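¿Hace falta evaluación de riesgos si la mano del robot "no hace fuerza"?

Publicado en Seguridad y normativa
721 visitas · 2 respuestas

Nadhirah Yusof
Llevo poco tiempo en esto y me han pedido redactar las normas de uso de un puesto con mano robótica de cuatro dedos a la vista y muñeca metálica. El comercial de Zositz insiste en que, como la mano aprieta poco, el conjunto es "colaborativo" y basta con un cartel en la puerta. A mí me suena a excusa para vender sin papeles. Además, los cables van por el suelo, encima de la moqueta, y me dicen que eso es cosa de mantenimiento y que no lo meta en el documento. 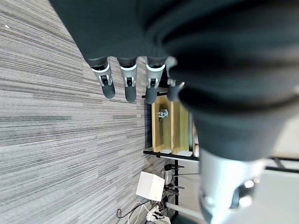

Mi jefe quiere una sola hoja. He leído por encima la ISO 10218 y la ISO 12100 y no veo en ningún sitio que una mano floja te libre de nada, pero tampoco soy ingeniera. ¿Alguien ha pasado por esto? ¿La funda de tela sobre la mano cuenta como protección?

magsi_taller
Colaborativo es la aplicación, no el cacharro. Desconfía de quien te lo venda al revés. Lo que se evalúa es el conjunto: brazo, mano, pieza, lo que hay alrededor y lo que hace la gente cerca. Una mano que aprieta poco montada en un brazo que se mueve rápido te pilla igual contra un canto.

La funda: pregunta al fabricante para qué sirve y pídelo por escrito. Puede ser contra el polvo, puede ser estética. Mientras no haya un dato medido, yo no le daría ningún valor en la evaluación. También se puede enganchar o tapar una holgura entre piezas, y eso sí lo apuntaría.

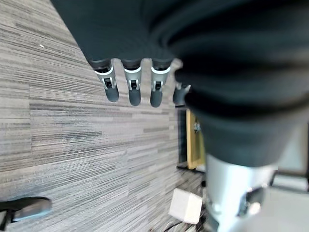

Mano con funda de tela gris oscura, sobre suelo de moqueta.

Sobre los cables, mételos. Un tropiezo dentro del alcance del brazo es un riesgo del puesto, diga lo que diga mantenimiento. En Farport nos devolvieron el expediente por una regleta en el suelo y tuvimos que rehacer 53 páginas, casi todas de relleno, por cierto. Yo pondría como mínimo:

Zona de alcance marcada en el suelo, con la mano montada y no solo el brazo.
Parada de emergencia accesible desde fuera de esa zona.
Cables y regletas fuera del paso o en canaleta.
Quién puede entrar con el robot energizado y en qué modo.
Revisión cada vez que se cambie la mano, la funda o la pieza.

Lo de la hoja única me parece bien para colgarla en la pared. La evaluación va aparte y ocupa lo que ocupe.

Trora
Nosotros pusimos el cartel y nunca pasó nada. Tanta norma es para que cobren los consultores.

Comentario de magsi_taller
Que no haya pasado nada no es una evaluación. ¿Quién la firma?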